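4. Alimentação e separação dos botões de comando

Esta seção trata da preparação do posto de separação Hovuline e da triagem manual de botões de comando industriais antes da montagem nas caixas Skedton. Para a regulagem de velocidade da esteira, consulte a seção 3. Para a montagem nas caixas, consulte a seção 5.

4.1 Antes de começar

1. Confirme que a esteira está parada e que a chave geral está na posição desligada.

2. Limpe a correia verde com um pano seco que não solte fiapos. Não use solvente. Restos de fita adesiva devem ser retirados com espátula plástica.

3. Verifique se os parafusos do perfil de alumínio estão apertados, inclusive os das extremidades.

4. Retire da bancada estreita tudo o que não pertence ao lote: canetas, etiquetas soltas, ferramentas, copos.

5. Confira a ordem de serviço. O código do lote na folha deve ser igual ao da caixa de origem.

Cuidado: não apoie caixas cheias sobre a correia. O limite de carga distribuída no trecho de separação é de 30 kg.

4.2 Colocação das peças na esteira

1. Abra a caixa de origem e coloque os botões sobre a correia em pequenas porções. A caixa padrão contém 600 peças. Não a vire de uma vez.

2. Espalhe as peças com a mão aberta. Botões com cabeçote cogumelo prendem-se uns aos outros pelo colar e pelo bloco de contatos. Se duas peças estiverem enganchadas, segure cada uma pelo colar e gire levemente. Não puxe pelo bloco de contatos.

3. Deixe as peças mais difíceis de alcançar para o fim e traga-as para perto de si antes de pegá-las.

Nota: a posição do cabeçote sobre a correia não importa nesta etapa. As peças só precisam ser orientadas na seção 5.
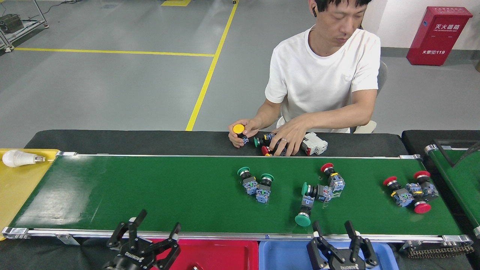

4.3 Separação por cor

1. Pegue um botão por vez, pelo colar ou pelo corpo, e olhe a cor do cabeçote.

2. Examine o cabeçote. Riscos visíveis a um braço de distância, rebarbas ou manchas são motivo de rejeição.

3. Examine o bloco de contatos. Ele deve estar bem encaixado, sem folga, e com as marcações legíveis.

4. Pressione o cabeçote duas vezes. O retorno deve ser completo. Nos modelos com trava, gire para soltar antes de repetir.

5. Coloque a peça aprovada na bandeja da cor correspondente: verde, vermelho ou amarelo.

6. Coloque a peça rejeitada na bandeja de retenção e marque o motivo na ficha Gál.

Cuidado: um botão vermelho na bandeja dos verdes pode chegar ao painel do cliente com a função trocada. Em caso de dúvida sobre a bandeja, refaça a conferência de toda a bandeja.

4.4 Peças de outro tipo

Disjuntores modulares e outros componentes às vezes chegam ao posto junto com os botões. Proceda assim:

1. Separe o componente na bancada, fora da correia.

2. Não acione a alavanca do disjuntor.

3. Anote o tipo e a quantidade na ficha e entregue o material ao abastecimento no fim do lote.

4.5 Fim do lote

1. Pese cada bandeja na balança Flavum e registre o valor.

2. Some as peças aprovadas, rejeitadas e retidas. O total deve coincidir com a ordem de serviço. Diferenças de até 2 peças em lotes de 1000 são registradas na ficha; diferenças maiores devem ser comunicadas a Hajnalka Sipos, do controle de qualidade.

3. Passe a mão por baixo do perfil dianteiro, com a esteira desligada, e recolha peças caídas.

4. Assine a ficha e prenda-a à bandeja.

Revisão desta seção: 28 de abril de 2024, Jolán Lengyel.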